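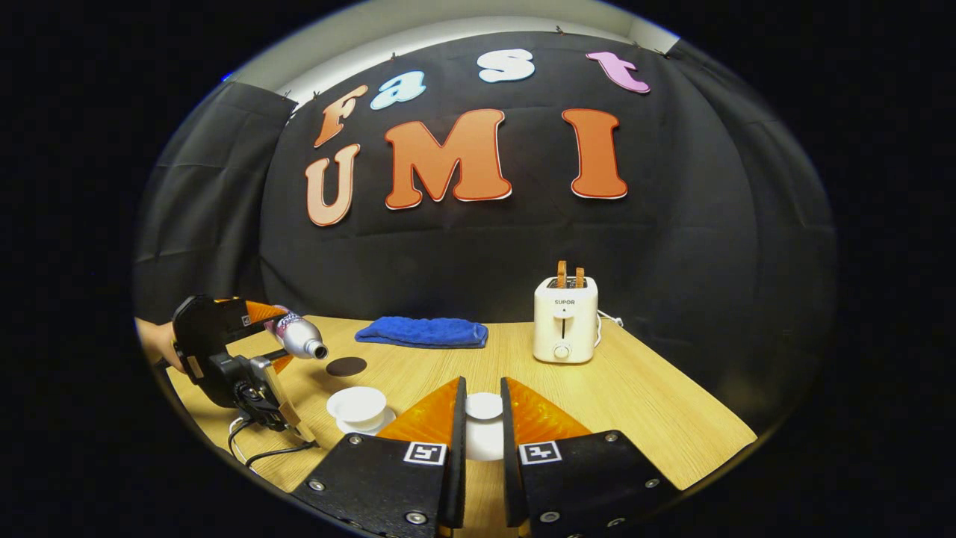
"Fast UMI" in cut-out letters on a black cloth backdrop, behind a wooden tabletop.

4 min read

Search news, topics, people

Seabed survey finds cold seep field off Obura coast

Researchers at the Huvport Institute of Marine Science have mapped a field of cold seeps on the continental slope off Obura, in water 1074 metres deep at its lowest point. It is the first time the slope has been surveyed in enough detail to show single features on the seabed.

The survey recorded 88 separate seeps, places where methane and other gases escape slowly through the mud. Most lie along a low ridge that older charts show as flat ground. They were mapped in March from the research vessel Mito, using sonar fixed to the hull and a towed camera.

"We had two earlier records of bubbles in the water here, both from fishing boats, and that was the reason we asked for ship time," said Dr Nafula Kariuki, who led the survey. "We planned to cover the ridge in four lines. By the second line it was clear we would need more, so we dropped a site further south and stayed where we were."

The team collected 29 sediment cores, each taken within a few metres of a seep. Several contained pale crusts of carbonate, a rock that forms when microbes in the mud feed on methane. The thickness of the crusts will help the group work out how long gas has been leaking at each site. Dating work has started and will be done in batches, beginning with the cores from the northern end of the ridge.

Towed camera footage showed mats of white bacteria and beds of mussels at the larger seeps. Samples of the mussels are being compared with those from known seep sites elsewhere. Dr Elibariki Simiyu, the biologist on board, said it was too early to say whether any of the animals were new to science.

"Some of them look familiar and some we will have to look at again," he said. "The shells are worn and that makes it slow."

None of the gas plumes seen on the sonar reached the surface. The tallest faded out well below it, and the researchers think most of the methane dissolves on the way up. Water samples taken above the ridge will be used to check this – the results are expected once the full set has been run.

The finished map will be given to Obura's port authority and to the local fishing co-operative, whose members supplied the earlier records. Oduor Okoth, who handles charts for the co-operative, said skippers had long avoided part of the ridge after losing nets on it.

"We knew there was something hard down there," he said. "It will be useful to have the edges drawn properly."

A second trip is planned to place two instruments on the seabed, which will record gas flow, temperature and pressure over a full year. Funding for the instruments has come from the Fulier Fund for Ocean Research. Depth data from the survey can be requested from the institute now, and the core descriptions will be released after checking.

Media contact: Felista Urio, press office, Huvport Institute of Marine Science

29 shares
2 comments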